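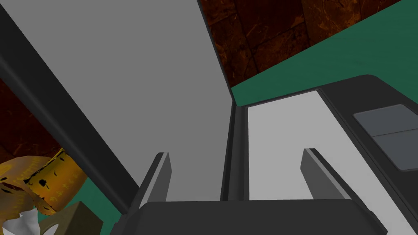
Shelving and cupboard check, Jistisura community kitchen, June round. Bring a flashlight and low expectations. Start with the narrow spaces, the boxy kind with a light gray panel taking up most of the view, because a gray panel is very good at looking clean until you wipe it with a white cloth.

Inspector: Helju Vītola

1. Wall anchors on tall units
Pass. All tight. Someone has painted over the screws, so good luck to whoever moves the unit next.

2. Shelf pins seated
Fail. Left pantry, second shelf down, is resting on three pins and a pencil. Pencil removed. Shelf emptied until a pin turns up.

3. Load labels present and readable
Partial. The label on unit 1077 is readable. It says "see other label." I did not find the other label.

4. Door hinges
Pass, with noise. The corner cupboard still screams when opened past halfway. Oil it before the breakfast group complains again.

5. Heavy items below waist height
Fail. The Gudov mixer is back on the top shelf. I moved it down in the spring and I have moved it down again.

6. Extinguisher within reach, pin and seal intact
Pass. A coat was hanging on it. Coat is now in the office.

7. Outlets and cords
Pass for the Isteo kettle. Fail for the extension cord behind the fridge, which feeds a second extension cord. Both unplugged and tagged. The radio will have to manage.

8. Floor clear in front of exits
Pass at 10 in the morning. At 15 past there was a crate of onions. Pass withdrawn.

9. Step stool
Feet worn smooth. Palamarchuk sells replacements, order number is on the underside of the stool. Do not stand on it to read the number.

10. Previous comments acted on
See items 2, 5 and 7.

Recheck on items 2, 3, 5, 7, 8 and 9 before the end of the month. Key goes back on the hook, please, the one by the door.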